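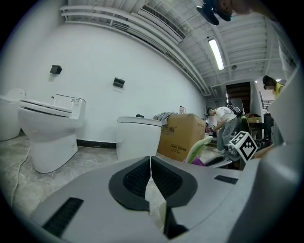

Matt light-grey plastic with black rubber padding.

Flosex Surface Cleaner, 400 ml
Item no. 2406

Flosex is a mild, unscented cleaner for hard plastics and rubber in schools, clinics and offices. Apply with a soft cloth and wipe off after 4 minutes. Do not use on untreated wood.

Supplied by Keskinen in bottles or refill packs -- pumps are sold separately. Orders placed after Thu 18 December will be sent in January.

Trade enquiries: Rami Abu Hammour, Beltthorpe office, extension 146.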